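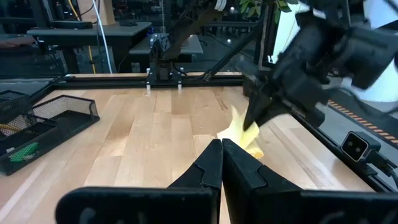
Crumpled yellow thing on or just above the wooden table, black mesh organisers to the left.

Skamasville desk tidying set: read me first

Hello! I put this folder together over a wet March and it has grown a bit since, so I thought I'd better write down what's in it. It's a collection of short clips and stills of small things being sorted on a table top. Desk clutter, mostly, plus whatever had wandered in from the kitchen.

What you get

There are 73 clips, each 60 seconds or under, split over 9 folders. The folders are named after the parts of Standunlow where I grew up (Mendis, Nolte and so on) and the names mean nothing at all, I just got fed up with "new folder 2". Mendis is the tidiest one to start with. Nolte has the most soft stuff in it, and I'm fondest of it.

The table

Butcher-block style, light wood, strips going from pale to honey brown. Please don't use the strips as a ruler! I tried and they aren't even.

The things

Mesh organisers, black, in more than one shape. Small items go in these. You can see through the sides, so something in a tray can look as if it's behind it, and I got this wrong in my own labels 13 times before I went back and fixed them.

Soft and crumply items. I label these "soft" and leave it there, as cloth and thin plastic look much the same once they're scrunched up. If you can tell them apart, do add your own column.

Little bright bits, such as the green one in the lower mesh container. My label for anything like that is "scrubber or similar".

Labels

One text file per folder, one line per clip: item, where it starts, where it ends up. If I couldn't decide I put a question mark, so search for those before you count anything up.

Still to do

Nolte needs its file names sorting out (some have spaces, sorry). I also want to add a folder of just pens and pencils, once I've found enough that still write.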